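We use cookies to improve your experience. Accept | Manage

My request to Jilthorpe council finally came back on Saturday. I'd asked for the building permits on the old Saltum property, going back to the first one on file. The fee was $30 and the wait was 41 days.
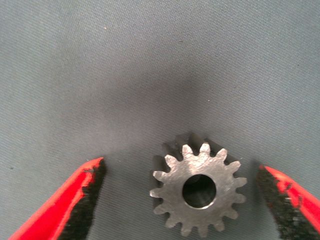

Small steel gear on grey-blue cloth.

They sent two permits and a letter. The letter says the older drawings are held off-site and I have to apply again, quoting file 715. The clerk, Vichien Kaewmanee, was polite and told me which box to tick so I don't get charged for the search a second time.

What I still want is the drainage plan. The permit mentions it, but it wasn't in the envelope. I've put the second form in and asked for colour copies, as the last lot were hard to read. 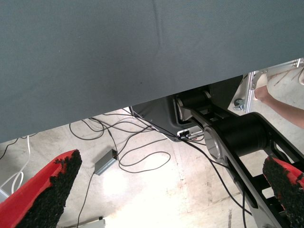

Grey woven panel, red grippers underneath.

If you're doing the same, ask for the file number at the counter first.

3 comments | 2 shares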